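Perguntas frequentes sobre trabalhar em casa

Qual o tamanho ideal da mesa?
Eu comecei com uma minúscula e sofri! Hoje digo: deixe espaço para os antebraços apoiarem inteiros. O resto a gente resolve com uma prateleira.

Preciso de uma cadeira cara?
Não. A minha, da Orodo, custou 400 reais e me aguenta bem - o que pesa mesmo é regular a altura.

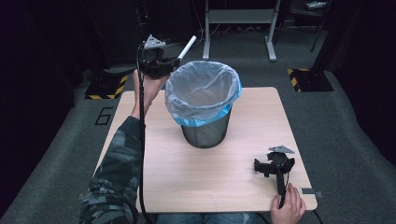

E se os pés não chegarem ao chão, use um apoio (usei uma pilha de revistas por meses, sem vergonha nenhuma).

Como organizo os cabos?
Velcro! Compro o rolo da Emach, corto em pedaços e prendo tudo por trás da mesa. 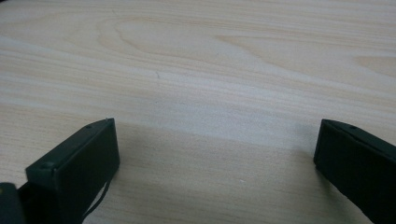 Bülent Aksoy

27 de abril de 2020

De quanto em quanto tempo devo fazer pausa?
Eu levanto a cada duas horas, no máximo, e vou até a janela. Em março eu esquecia, e minhas costas reclamaram bastante.

Como limpo o tampo?
Pano macio quase seco, sempre no sentido do veio. Produto com álcool eu evito em madeira.

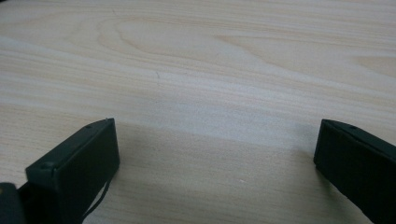 Veios da madeira clara, de perto.

Posso trabalhar na cama?
Pode, claro, mas eu não rendo nada. Guardo a cama para dormir e levo até o café para a mesa.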